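Turness Residents' Association
Call for Participants: Foreshore and Village Planning Panel

Posted 4/10/25

The Turness Residents' Association is seeking residents to serve on a panel that will review the draft Foreshore and Village Plan and prepare a written submission to the council. The panel has 12 places. Appointments are unpaid.

Background

The draft plan covers the village shops, the wharf parking lot, the reserve behind Bajpai Street and the walking track to the north headland. It proposes changes to building heights on the shop side of the street, a revised parking layout and a new drainage line under the reserve. The association's earlier comments on drainage were lodged before the current maps were issued and need to be redone against the new levels.

Scope of work

Panel members will read the draft plan and its appendices, attend meetings, and draft or check assigned sections of the submission. The work is divided into two streams. Stream A deals with traffic, parking and access to the wharf. Stream B deals with building heights, drainage and the reserve. Applicants should state which stream they prefer, though placement in that stream is not guaranteed.

Meetings run for two hours and are held in the evening. There will be six in total. Members who miss more than two will be asked to give up their place to a person on the reserve list.

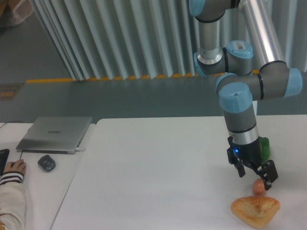
Papers are sent by email before each meeting. Printed sets can be supplied on request, except for the flood maps, which are too large for the office printer and can be read at the front desk during opening hours.

Who may apply

Applicants must be at least 18 and must live or own property within the plan boundary. Tenants are eligible on the same terms as owners. Business operators in the village shops may apply even if they live elsewhere. Membership in the association is not required.

Experience in surveying, civil works, traffic counting or reading planning documents is useful. It is not a condition of appointment. Applicants with a development application currently before the council must declare it, and will not be assigned to any section that affects the same site.

How to apply

Send a statement of no more than one page giving your name, street address, preferred stream and any interests to be declared. Statements may be emailed or left at the association office. Late statements will be held for the reserve list.

Selection will be made by Gizella Borbély and Jomar Manalastas, who will aim for a spread of streets - the last panel drew most of its members from the ridge. All applicants will be told the result in writing before the end of April.

Questions on Stream A go to Uthai Yensuk. Questions on Stream B, including requests for the drainage levels, go to Vitória Prata. Both can be reached through the office.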